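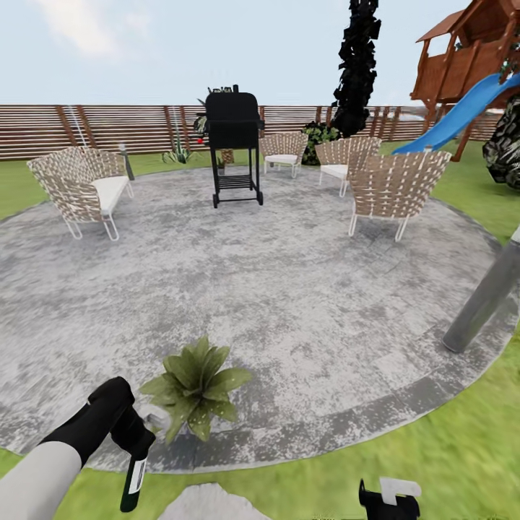

The simulated patio, with a small green bottle in the robot's left gripper.

Gwilym Mathias has spent most of the year watering plants that don't exist. He runs the simulation side of the Limley project, and when I called on a Saturday he was in his own yard, which he described as "much worse rendered."

The method his group is about to publish is called Rolley. A two-armed robot practices chores in a computer-made backyard, and the backyard is changed on it between attempts. Furniture moves. Plants move. The robot is not consulted.

"People used to shuffle the colors and call it variety," Mathias says. "You'd get a robot that could cope with a purple lawn, which is a skill with a limited market."

Rolley shuffles the layout instead, and picks each new one by looking at where the last attempts went wrong. If the arm keeps clipping a chair, the chair turns up more often. Benedetta Vitale, who wrote that part, calls it "a grudge with a random number generator."

The result that got the group excited is modest on paper. Trained on 24 yards chosen this way, the robot finished 20 test chores with 4 failures. With yards picked blindly, it failed seven.

"Three fewer," says Vitale. "I know. My mother asked if that was all of it."

She is quick to add that the test set is small and that all of it happened in software. She also has views on potted plants, whose leaves stick out past the pot and get treated by the planner as either solid wall or thin air. The group went with solid wall. The robot now gives foliage a lot of respect.

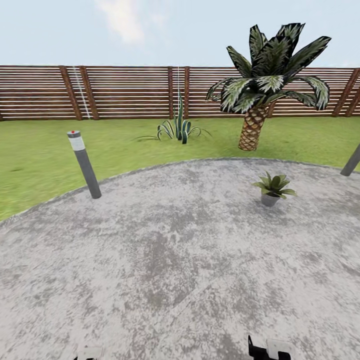
Out of the yard

Next comes hardware, and Mathias sounds less cheerful about it. Real lawns have slopes, and wind. Irfan Majimbun is building the test plot and has already asked whether the fence has to be straight.

"I told him no," Mathias says. "Ours is perfect. I'd like the robot to meet a bad one before it gets ideas."

The paper goes out in December, if Vitale agrees to the title.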